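Pesquisar produtos, peças e manuais... Pesquisar

Garra manual Okstead, com dedos paralelos
Página revista a 25/1/25, com o aviso sobre os pivôs

A Okstead é a garra de mão que usamos para gravar demonstrações de manipulação fora do laboratório, em cozinhas, oficinas, onde houver objetos e uma mesa. Gostamos mesmo muito dela! A estrutura é de plástico preto, com braços planos articulados e janelas triangulares recortadas para poupar peso, e os dois dedos fecham em paralelo. Quem pega nela pela primeira vez percebe o gesto em poucos minutos, e há uma franqueza mecânica no conjunto (vê-se tudo a trabalhar, cada braço, cada parafuso) que nos continua a dar gosto.

Desde 2022 que a vendemos praticamente com a mesma geometria. Em novembro, porém, tivemos um problema a sério, e quem já tem uma Okstead em casa deve ler o que se segue antes de voltar a gravar.

Aviso: parafusos de pivô que desapertam

Num lote de 130 unidades, o travamento dos parafusos de pivô foi mal aplicado na montagem. Com o uso, o parafuso roda um pouco de cada vez que a garra abre e fecha. Ao princípio não se nota nada. Depois um dos braços ganha folga, os dedos deixam de chegar ao mesmo tempo ao objeto e a ponta de um deles fica ligeiramente adiantada. Recebemos 14 garras de volta com este sintoma, quase todas de equipas que gravavam várias horas seguidas.

O caso que nos fez parar as vendas veio do projeto Clolislow. Jozef Aerts estava a gravar pegas de copos quando um parafuso saiu por completo, o braço dobrou para fora e o copo caiu ao chão. Era de vidro. Ninguém se magoou, mas a mão que segura a garra fica muito perto dos dedos e um braço solto pode entalar a pele. O Jozef mandou-nos o parafuso num envelope, com as gravações dessa manhã, e foi nelas que conseguimos ver a folga a crescer de pega para pega. Um trabalho magnífico, que nos poupou semanas!

Há também o lado dos dados. Uma garra com folga continua a gravar sem qualquer alarme, mas a abertura registada já não corresponde à distância entre os dedos. Se treinou um modelo com demonstrações destas, o robô pode fechar cedo demais ou empurrar o objeto em vez de o agarrar. Vale a pena rever as sessões mais recentes, sobretudo as que têm objetos altos e estreitos.

Como verificar a sua

Retire a garra do suporte e feche os dedos devagar, sem nada no meio. As pontas devem encontrar-se à mesma altura. Segure um dedo e tente mover o outro para a frente e para trás; se sentir um estalido, pare de usar. Veja depois se algum parafuso roda à mão. Não aperte com força: o plástico à volta do pivô marca com facilidade, e um pivô demasiado apertado prende o movimento e esconde a avaria.

Enviamos grátis o conjunto Morin, com parafusos novos, anilhas e a chave certa. A troca faz-se em 5 minutos numa bancada limpa. No fim, abra e feche a garra algumas vezes e repita a calibração da abertura antes de gravar. Se o furo já estiver ovalizado, devolva-nos a garra inteira e nós substituímos os braços.

O que mudou nas novas

As garras que saem agora da Sondberg, que nos faz a montagem, levam travamento químico e uma marca de tinta na cabeça do parafuso. Se a marca deixar de coincidir com a do braço, houve rotação. É uma solução simples e estamos encantados com ela! Continuam compatíveis com os dedos e suportes anteriores.

Para pedir o conjunto Morin, indique o número de série gravado no punho e o tipo de objetos com que costuma trabalhar. Copos, canecas e frascos são bem-vindos na resposta, estamos a juntar casos para o novo guia de verificação.
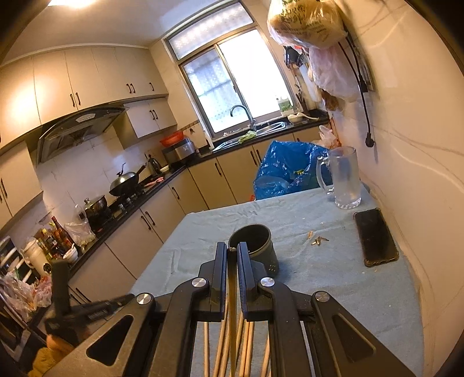
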